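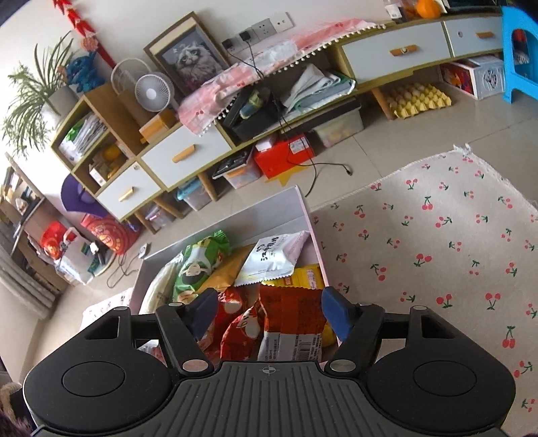 Dardo Olivares asked after the last issue why this section speaks about rules before it speaks about picking, when the operators at home mostly want to know how to close the fingers. His second remark was that a rule which stands after the work is read after the work. We have kept the order for the first reason and moved the picking steps closer to the front for the second.

Section 7. Working in a home with the hand-held gripper

Applies to: Tollen hand-held gripper, both finger sizes
Issue 3, 04/07/2022
Text: Tetsuya Shibata

7.1 What this section covers

The steps below are for one operator who records picking tasks in a lived-in room, with the goods that the household already has. Boxes of packaged snacks, drawers, shelves and things lying on the floor are all permitted work. Glass, knives, medicines and anything under pressure are not permitted and are treated in Section 9.

The gripper is moved by your own hand, so the safety rules for a powered arm do not apply to it as they stand. The recordings are later used to teach a powered arm, however, and the arm will repeat your habits. For this reason Clerley asks that you work by the same good practice that you would wish to see from the machine.

7.2 Before you start

1. Ask the person who lives in the home which objects may be touched. Write the answer on the Pettigrew sheet, also when the answer is "everything".

2. Agree on the area. A part of the floor and one piece of furniture is normally sufficient. Objects outside the area are left as they are, even if they would make a nice task.

3. Look for cables on the floor. Move a loose cable out of your walking path if the household allows it. If it must stay, choose your standing place so that you do not step over it with the gripper in your hand.

4. Do not unplug anything without asking. A plug in a wall socket may belong to a device in another part of the room.

5. Check that cloths with a fringe or a loose edge are flat, or fold the edge away from the box. Threads can enter between the finger and its linkage.

6. Put away letters, family photographs of persons, and screens. Pictures of pets and toys may stay when the household agrees.

CAUTION: Do not kneel on tiles while you hold the gripper by one hand only. Put it down first, kneel, and then take it up again.

7.3 Checking the gripper

1. Hold the gripper level with the fingers pointing away from you.

2. Open the fingers completely. Both must reach the stop at the same time. If one arrives late, do not record. Go to 7.8.

3. Look at the finger pads. A pad with a cut or with a raised corner must be changed as a pair. One new pad and one old pad do not grip with equal force.

4. Wipe the pads with a dry cloth. Do not use alcohol, it makes the surface hard after some weeks.

5. Close the fingers on nothing, slowly, two times. You should hear no click.

6. Start the recording and wait for the tone.

NOTE: On units delivered before July the tone is very quiet. Look also at the lamp on the rear side of the handle.

7.4 Picking a packet from an open box

Packets with air inside are the most common object in home sessions and also the one where most rules are broken. Please read all steps before the first try.

1. Bring the gripper over the box with the fingers open. The fingers should be wider than the packet but should not touch the wall of the box.

2. Choose a packet that lies on top. If two packets overlap, take the upper one first. Pulling the lower one out is a different task and has its own code on the sheet.

3. Go down until the pads are at both sides of the packet. Do not press the packet against the bottom to make it stand up.

4. Close until the packet is held, and stop there. The operator feels this point easily on the first day and forgets it by the third.

5. Lift straight up until the packet is free of the box wall. Then move to the side.

6. Put the packet down, open the fingers, and take the gripper away before you look for the next object.

CAUTION: Never hold a packet by the sealed edge alone and swing it. The seal can open. Food that has fallen out is removed by hand, with the recording stopped.

NOTE: Some packets have a zigzag edge and stand upright between the others. For these it is permitted to come from above and hold the flat part below the edge – turn the wrist first, and then go down.

7.5 The free hand

The free hand stays behind the line of the handle during the whole recording. It does not steady the box. If the box slides on a smooth floor, stop, place the anti-slip mat from the Edent kit under it and begin the task again.

This is the rule we are asked most often to relax. We cannot do so. A recording in which a second hand holds the box teaches the arm that boxes do not move, and it also accustoms the operator to having fingers near a closing tool.

7.6 Other persons and animals

1. Stop when another person comes into the agreed area. It is not enough to slow down.

2. Children may watch from outside the area with an adult next to them. They may not hand you objects.

3. Animals should be in another room. If a cat or dog enters, put the gripper on the floor with the fingers closed and wait.

4. If somebody was recorded by mistake, mark the recording with P before you leave the home. Do not decide by yourself that the face is too small to matter.

7.7 Length of a session

One recording should contain one task. A session may contain up to 138 recordings, this is the limit of the memory, and it is not a target. Rest your wrist after every half hour, with the gripper out of the hand. Operators who feel pain at the thumb side must stop for the day and report it.

Failed picks are kept. Do not delete a recording in which the packet fell; mark it F and continue. A set without failures will be sent back to you with a question.

7.8 When something is not right

One finger late: turn the adjusting screw on the slow side a quarter turn and repeat 7.3. If there is no change after the second try, return the unit.

Click when closing: look for crumbs or thread in the linkage. Remove them with the brush. Do not blow – the breath carries moisture into the housing.

No tone: charge for about 2 hours, then start again.

Object does not come free of the pads: open completely and hold the gripper still over the box. Do not shake it.

7.9 Leaving the home

1. Stop the recording and wait until the lamp is off.

2. Return all objects to where they were, by hand. Cloths that you folded are unfolded again.

3. Show the household the box and the furniture that you worked at, and ask if anything is missing or damaged. Write down the answer.

4. Sign the Pettigrew sheet. The household keeps the lower half.

5. Close the fingers, fit the cover and put the gripper in its case with the pads upwards.

Storage and charging of the case are described in Section 8.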